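Aus der Werkstatt: Der Aufräumroboter übt jetzt zuerst am Bildschirm

Wer in den letzten Wochen bei uns im Obergeschoss vorbeigekommen ist, hat vielleicht gemerkt, dass dort deutlich weniger Kisten herumstehen. Der Grund ist eine sehr schöne Neuigkeit: Seit März läuft bei Fakero der erste Teil der Rücksendungsprüfung im Projekt Louro, und ein großer Teil des Übens findet inzwischen in der Simulation statt. Bevor ein Greifer bei uns einen echten Gegenstand anfasst, hat er das Anfahren, Ausrichten und Zugreifen schon viele Male in einer gerechneten Wohnung durchgespielt, mit Türen, Tischen, Betten und allem möglichen Kleinkram.
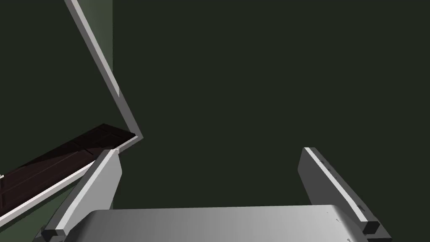
Die Idee dazu kam aus dem Team selbst. Nadine Twal hat elf Jahre lang Rücksendungen ausgepackt, sortiert und wieder eingelagert, und sie kennt jede Sorte Gegenstand, die einem aus der Hand rutscht. Als wir mit Ondport über die Automatisierung gesprochen haben, war ihr erster Satz: »Dann lasst mich aber die schwierigen Sachen aussuchen!« Genau das macht sie jetzt. Sie stellt die Übungstische zusammen, schaut sich die Durchläufe an und schreibt auf, wo der Greifer zu schräg ankommt oder am Nachbarteil hängen bleiben könnte. 40 solcher Tische gibt es schon, 20 weitere sind in Arbeit.

Besonders beliebt sind im Team die Tische, auf denen viel durcheinanderliegt. Figuren sind eine Klasse für sich, weil sie oben rund und unten schmal sind und man sich gut überlegen muss, wo man anfasst.
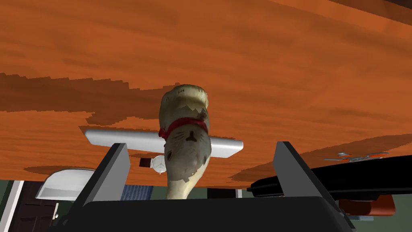 Greifübung in der Simulation: die Katzenfigur mit rotem Halsband zwischen den offenen Fingern.

Was ändert sich nun für die Leute an den Packtischen? Eine ganze Menge, und vieles davon fühlt sich richtig gut an. Die Spätschicht muss die gemischten Kisten nicht mehr komplett von Hand vorsortieren – das war bisher der Teil, der am meisten in den Rücken ging. Sérgio Seixas leitet diese Schicht und hat die freie Zeit gleich verplant: Jede Kollegin und jeder Kollege bekommt im Monat 60 Minuten am Simulationsplatz, während der Arbeitszeit und ohne Vorkenntnisse. Man wählt einen Tisch aus, lässt den Roboter laufen, hält an, wenn etwas komisch aussieht, und bespricht es mit den anderen (meistens wird dabei auch viel gelacht).

Natürlich gibt es Fragen, und die sollen auf den Tisch. Wer bisher nur sortiert hat, möchte wissen, wie der eigene Platz in einem Jahr aussieht. Vereinbart ist, dass durch Louro keine Stelle wegfällt und dass die Prüfung empfindlicher Ware bei uns Menschen bleibt. Auch die neuen Aufgaben kommen in die Stellenbeschreibung, damit sie beim Lohn zählen. Über die Einstufung wird noch gesprochen, da sind wir ehrlich gesagt etwas langsamer als die Technik. 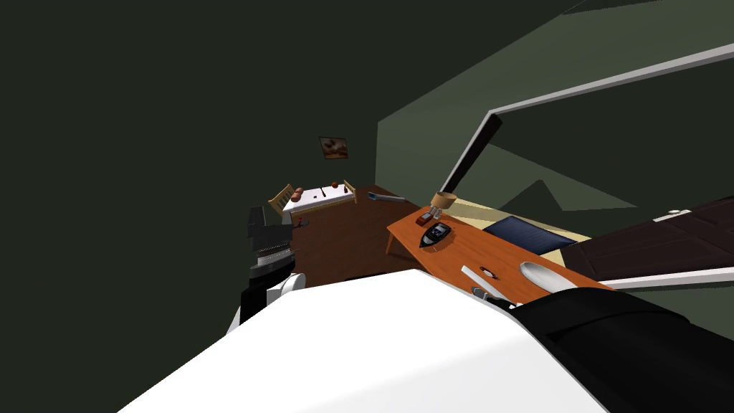 Sérgio wünscht sich als Nächstes mehr Durchläufe, bei denen der Roboter erst einmal durch den Raum schauen und seinen Weg zum Tisch selbst finden muss. Bei uns stehen die Rollwagen schließlich auch jeden Tag anders! Bis zum Sommer sollen 2.000 Durchläufe zusammenkommen, und die Auswertung hängt dann im Pausenraum neben dem Schichtplan. Parallel testet das Lager bei Clornine dieselben Übungstische, und wir tauschen unsere Notizen aus.

Wer Lust hat, einen eigenen Tisch vorzuschlagen, schreibt Nadine eine kurze Nachricht oder legt ihr einen Zettel ins Fach. Gesucht werden vor allem flache, glatte und krumme Dinge. Der Simulationsplatz ist ab 14 Uhr besetzt, Zuschauen geht immer.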